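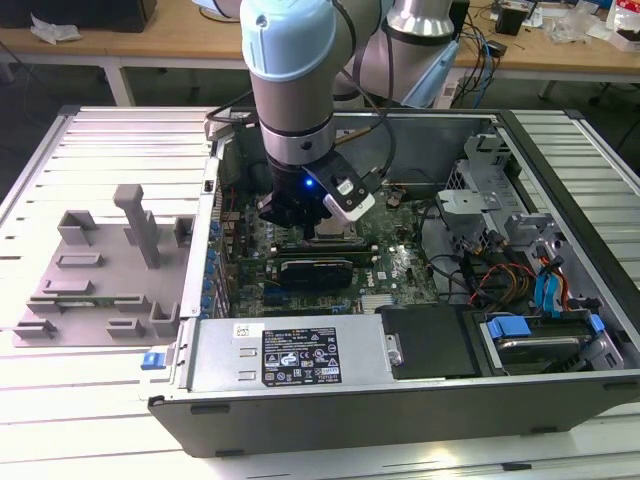 # Pludeck gripper trials: open desktop tower

Jozef Van Damme, December

Print this page | E-mail this page

This folder holds the recordings and notes from the gripper comparison we ran on the desktop tower bench. Two grippers were tried on the same arm, with the same cameras and the same controller settings. The point was to find out which one to keep for the memory module work.

## What is in the folder

- `runs/` one folder per attempt, 376 in total
- `notes/` the operator's notes, plain text, one file per session
- `calib/` wrist and fixed camera calibration
- `config/` controller settings as used
- `labels.csv` one row per attempt

Each run folder has the joint log, the gripper log, the wrist camera video and the fixed camera video. Failed and aborted attempts are kept. If you only want finished ones, filter on `outcome`.

## Bench

The tower lies on its side on the white slatted aluminum table with the side panel off, so the arm comes down on the motherboard from above. The power supply runs along the front of the case, and the drive cage takes up the right side. The memory slots are near the middle of the board, with the graphics card just below them.

The gray 3D-printed fixture sits on the left half of the table. It has slots and small L-shaped holders for parts. The tall post on the fixture is a collision risk for any path that crosses it low. Go over it or around the front.

The case is not clamped. We marked its position on the slats with tape at the start of each session and checked it again at the end. Where it had moved, the notes give the offset. We did not correct the logs.

## Grippers compared

**Punico.** Parallel jaw, flat fingertips. Our default before these trials. It is stiff and repeats well, but the fingers are wide for the space between the memory modules and whatever is next to them.

**Quintero.** Parallel jaw, narrow tapered fingertips. Longer reach past the wrist. The fingers flex a little under side load, and you will see this in the gripper log as a slow drift in position after contact.

The mounting plate is the same for both. The tool center point is not, so load the matching file from `config/` before replaying anything. Replaying a Quintero run with the Punico file will drive the fingers into the board.

## Tasks

1. `module_pick`: take a memory module out of its slot, latches already open.
2. `module_place`: put the module in a fixture slot.
3. `module_return`: take it from the fixture and line it up over the memory slot.
4. `cable_clear`: move a loose data cable out of the way of the drive cage.

We stopped `module_return` before full insertion. Pushing the module home needs more force than we wanted to put through the board, and neither gripper was set up for it.

## Results in short

Quintero was better on `module_pick`. The narrow fingers went in beside the module without touching its neighbor, and the operator had to adjust less on the way down.

Punico was better on `module_place` and `module_return`. The module stayed square in the fingers. With Quintero it tipped when it touched the side of the fixture slot, and the operator usually let go and started over.

On `cable_clear` there was little between them. Both lost the cable when it was gripped near the connector. Gripping farther back fixed most of that.

We are keeping Quintero on the arm for now and will look at stiffer fingertips.

## Cameras

The wrist camera is angled out to the side of the gripper. It gives a good view of the target on approach and a poor one at contact, when the fingers block the module. Use the fixed camera for anything that happens in the last bit of travel. The fixed view has the opposite problem: the wrist hides part of the board once the arm is low.

Video is 20 frames per second on both. Logs are faster and are not resampled. Timestamps come from the Trostisum controller in all files, so they can be matched directly.

## Columns in labels.csv

`run_id`, `gripper`, `task`, `outcome`, `operator_note`, `exclude`

`outcome` is one of `done`, `dropped`, `aborted` or `timeout`. `exclude` is set to 1 for 7 runs where the wrist video has a gap. The joint logs for those runs are fine.

## Known problems

- Gripper force is motor current, unscaled. Do not compare the numbers between the two grippers.
- Early notes call the fixture "the tray." Same thing.
- Lighting was not controlled. Shiny parts such as the power supply housing wash out in some of the wrist video.
- `cable_clear` has no fixed start position for the cable. It was put back by hand each time.

## Changes

- v2: fixed the tool center point file for Quintero, added `exclude`
- v1: first upload

Questions and corrections to Jozef Van Damme, Pludeck bench group.

Copyright Pludeck. Contact | Back to top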